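Notebook, bench work, January
Task: pencil case into box, close lid
In the room: Fasil, Amanuel, Ebise, me (Abelardo) for the morning. Valdemar on the phone after lunch.

Started 9.20. Arms homed without trouble. Right gripper still makes the ticking noise when it opens wide. Amanuel listened to it and thinks it is the cable sleeve touching the casing. Left it alone for now, note for whoever does the next service.

Carrying on from the last entry. The question for this block is whether the two arms can do a whole packing job, small as it is, with no hand touching anything between the start command and the end. Plelesano want to know if packing returns at the end of a counter is a realistic thing to ask of a machine this year. They sent a list of what comes back over their counter and stationery is most of it: soft cases, staplers, knives, boxes of staples. Ebise picked the soft case as the first target on the grounds that it was the one she would least like to do with her own hands in oven gloves. Fair.

Rules we agreed before starting:
The person at the table says or points at what is to go in the box. After that they keep their arms down.
The other things stay on the table and must not be moved. If either gripper shifts the knife or the stapler the run is a fail, even if the case goes in nicely.
Lid has to be down at the end. Front tab tucked is a separate mark and doesn't count for or against.
No resets by hand in the middle of a run. 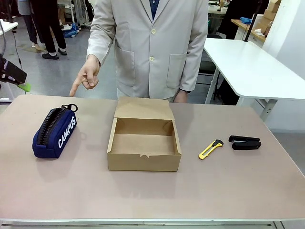 Table layout. Pencil case, open box, yellow knife, black stapler.

Fasil wanted the box glued down. I was against it. A box on somebody's counter is not glued down, and if it slides when the arm leans on it then that is a result and we should have it in the book. We compromised on trying it free first and only fixing it if we got nothing at all. We didn't need to fix it.

Plidar (the planner build, the newer one) got the request right every time this morning. It was given a mix of pointing and plain speech. Pointing was the part I expected to go wrong, with a finger held up over the table and the case some way off from the fingertip. It takes the line of the finger and picks the nearest object along it. With the case at one end of the row there is not much for it to confuse the case with, so I wouldn't boast about this. Needs doing again with the objects bunched up.

Picking the case up. Soft fabric, so the grip closes further than the planner thinks it will and the contents move about inside. Early runs had the fingers coming down on the middle, which lifts it like a sausage with both ends hanging. It then goes into the box folded and one end stands up above the rim. Fasil changed the grasp so the fingers come in nearer the end with the zip pull and the case is carried on its side. Better. The zip pull itself is a nuisance. It caught on a finger pad on the way out more than once and the case came back up out of the box with the gripper.

Fix for that was to open wider before lifting, and to go up slowly for the first little bit. Cost us time per run but it stopped happening. I would sooner have slow.

Depth in the box. The planner uses the height of the front wall as the target and lets go when the bottom of the case should be on the floor of the box. If it lets go high the case drops and rolls against the back, and then the lid won't come over cleanly. If it lets go low it squashes the case and the box creeps forward on the table. We settled on a release 2 mm above where it thinks the floor is. It is not a very scientific number. Amanuel tried it both sides and that was the one that stopped the creeping.

Tea at 10.45. Ebise asked why we don't use a deeper box. Reply was that Plelesano's boxes are this depth, and she said then somebody should tell Plelesano. Passed on to Valdemar.

Now the lid. I had put this down in the plan as the easy part and it has taken most of the day. It stands up at the back by itself, which is helpful, but it is a flap of thin card on a crease and it has its own ideas about where it wants to rest. One arm pushing from behind brings it over crooked. The corner on the pushed side goes down first, the side flap on the other side gets trapped outside, and the whole thing springs back when the arm goes away. I do it with one hand at home and have never thought about it, but I am also holding the box still with my stomach.

So two arms. One each side of the lid, a fingertip on each edge, and bring it forward together. This works if they arrive at the same height. They don't have to be perfect but if one is well below the other the lid twists on the crease.
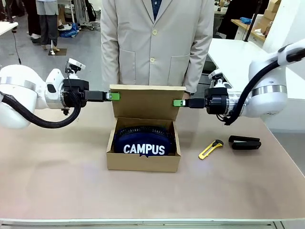 Amanuel wrote a short wait into the sequence so that neither arm starts the fold until both have reported contact. Before that the left one was going early. You could hear it, the card gives a sort of creak. With the wait in, the crooked folds mostly went away. What we have left is the side flaps. They lean out a little at the corners, and if the lid comes down on top of one it stops short.

Tried a pre-fold, where each arm presses its own side flap inwards before going up to the lid. Good in principle. In practice the flap goes in, the arm leaves, and the flap comes out again before the lid gets there. Fasil says new card does this and old card doesn't. He bent one flap back and forth by hand and it behaved after that, but it's cheating under our own rules so we took that box out of use and put it on the windowsill.

Count for the block, since Valdemar will ask for it. 50 runs at the settled parameters, same case, fresh layout each time by hand. Breakdown by what went wrong, in order of how often:

Side flap trapped under the lid. Most common by a long way.
Lid let go too early and sprang back up.
Case sitting proud at one end so the lid rests on it.
Box pushed out of reach during the fold.
Stapler touched. Once, by the right arm on its way round to the lid. Counted as a fail.

The full table is in the shared folder under Ako, runs sheet, with the times. A clean run takes 81 seconds from the request to both arms back at rest. I timed myself doing the same job at an ordinary pace and it was roughly 10. I don't think the gap matters much if the thing can be left to get on with it, but at present it can't be left, so it does matter.

Lunch. Phoned Valdemar at 1.15. He had the runs sheet open. His points, with my notes:

He wants to know what happens with a different case. So do I. Ebise has two others in her drawer, one hard. To be done.

He thinks the wrist view should be doing more of the work in the lid phase. At the moment the fold is planned from the fixed view and the wrist views are only used for the pick. His argument is that once the grippers are up on the lid the fixed view has arms all over it, whereas the wrist has the card right in front of it. Agreed to try this in the afternoon.

He is not keen on pushing with the fingertips at all and would prefer one gripper to take hold of the card and turn it over. I said we'd look.

2.10, set up the pinch version. The gripper comes down on the panel with a finger each side of it and holds it by the flat, then rotates. Less to go wrong with the crease, in theory, because the panel can't twist while it's held.

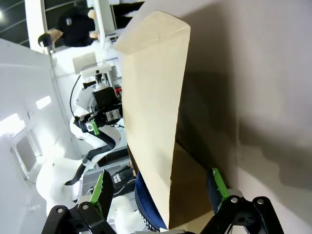

First trouble is force. Card is thin and the pads are grippy, and the default closing force left a mark across the panel. Turned it down until it didn't. At that setting it still holds while moving slowly, and slips if the wrist turns at the normal speed. Amanuel has it on a slow turn now.

Second trouble is getting the fingers out at the end. When the panel is nearly down, the lower finger is between the lid and the case. It has to come out sideways, and it either drags the lid with it or drags the case. Fasil's suggestion is to let go at about two thirds of the way and finish with a plain push from above with the fingers closed. We ran that a handful of times before packing up and it looks better than either method alone. Did not keep a proper count so I am not putting a number to it here.

Third, smaller. The lid detection from the wrist view is happy when the panel fills most of the view and gets confused when it is half out. It took the inside of the box for the lid in one run and closed on nothing. Both are plain brown card, so I can see how. Ebise is going to label a batch of those frames.

On the bigger question, for the report Tran is putting together. I would write it like this. Told what to pack, by pointing or speech, with a tidy table: yes. Picking up a soft thing and getting it into a box: yes, if it is allowed to be slow. Closing an ordinary cardboard box that has not been fixed down: some of the time, with a person nearby. Doing that at the end of a counter all day with whatever comes across it: no, not this winter. I would rather Tran printed it in those words than had it rounded up into something cheerful.

Fasil disagrees with me on the last one. He thinks the flaps are a solvable nuisance and that if we allowed a simple jig, two upright cheeks either side of the box, it would be reliable by spring. He may be right. A shop could live with a jig. A kitchen couldn't, and the other half of Ako is meant to be about kitchens. Asked him to sketch the jig anyway.

To do:
Bunched layout for the pointing test (Ebise)
Other two cases, the hard one first (Ebise)
Pinch then push, full set with a proper count (Amanuel, me)
Approach path for the right arm, keep it further from the stapler (Fasil)
Jig sketch (Fasil)
Ask Plelesano whether their boxes arrive flat or made up. If flat, we have not even started on the making up.
Right gripper ticking, see top of entry
More boxes. The ones we have been using are going soft at the crease and I don't trust results from them past this point.

Arms parked and power off at 5.40. Knife back in Amanuel's toolbox.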